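Entryway Footwear Storage Set: Data Card

Maintained by the Vomine Household Organisation Collection
Record prepared by Nabila Zaki; reviewed by Spyros Karagiannis
Last revised: Sep 18, 2017

Summary

The Entryway Footwear Storage Set documents the placing of household footwear on open shelving. It forms part of the Vomine collection, which covers everyday tidying tasks in the home. The set contains 329 sequences in 44 groups. A group is defined as all sequences that share one shelf arrangement and one selection of footwear.

The set is intended for the study of how shoes, slides and slippers are paired, oriented and spaced when they are put away. It is not a catalogue of footwear, and sizes, makers and retail names are not recorded.

Scope

Included: slides, slippers, canvas shoes and low ankle boots, stored on open shelves or on the floor directly beside them.
Excluded: closed cupboards, hanging organizers, shoe boxes with lids, and children's footwear.

Slides make up the largest category. Their straps vary considerably in width and fastening, and colours within one group are often close. Annotators are asked to match pairs by the strap first and by colour second. Cream and pale grey are separate values in the colour field, and must not be merged under "light".

Sample images
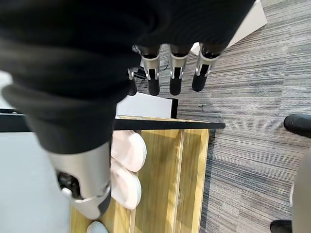
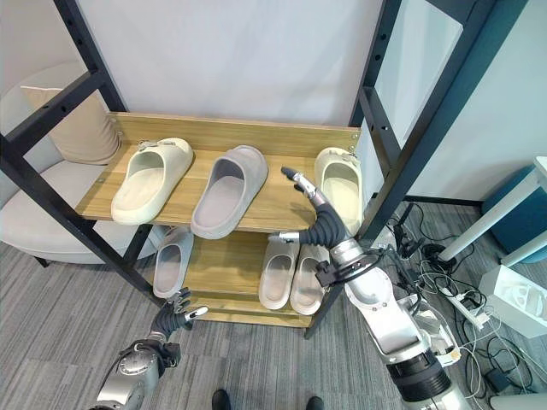
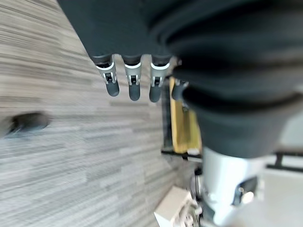
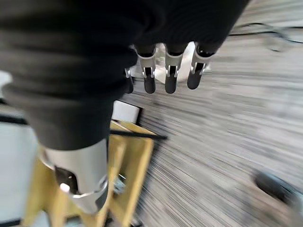
Contents of the archive

The archive is organized by group number. Each group folder holds the sequences, a plain text note on the shelving, and an annotation table. Folder names use lower case throughout. The top-level index lists every sequence once, together with its group, its category and its review status.

Annotation fields

item_type: slide, slipper, canvas shoe or boot
strap: single wide, buckled, crossed, or none
colour: one value from the controlled list
shelf_level: upper, lower or floor
toe_direction: back, front, left, right or diagonal
pair_status: paired, separated, or single
occlusion: none, partial or heavy

The value "separated" applies when both members of a pair are on the shelving but another item stands between them. It applies equally when they are on different levels. "Single" is reserved for an item whose match does not appear anywhere in the sequence. Earlier versions of the table used "single" for both situations, and users comparing against the February release should convert those entries before reporting results.

Toe direction is recorded relative to the shelf, with "back" meaning the side farthest from the person putting the footwear away. Items standing on edge are given the direction their opening faces, and the word "upright" is entered in the comments column.

Annotation procedure

Each table was completed by one annotator and checked by a second. Disagreements were referred to Ilham Bensaid, whose decision was entered as final. The second check led to changes in 124 sequences, mostly in the toe_direction field. Original entries have been kept in a separate column for users who wish to examine them.

Known limitations

Footwear on a lower shelf is frequently hidden by the shelf above it. Where only a heel or part of a sole is visible, the strap field may be blank.

Close views of the floor can be soft in focus. Small items in these views should not be assigned an item_type unless the same item is identifiable elsewhere in the group.

The set contains 2 groups in which the shelf height was changed partway through. They are flagged in the index and should be left out of any comparison by level.

The Altier and Dreline subsets, which cover coat hooks and umbrella stands, use a different colour list. They may be used alongside this set only after the values have been mapped. A mapping table prepared by Timo Schmieder is included in the documentation folder.

Access and citation

The set is available to registered users of the collection for research and teaching. Redistribution of individual sequences requires written permission. Publications should cite the set by its full title and give the revision date shown at the head of this card.

Corrections may be sent to Myroslav Maksymiv at the collection office, quoting the group number and the field concerned.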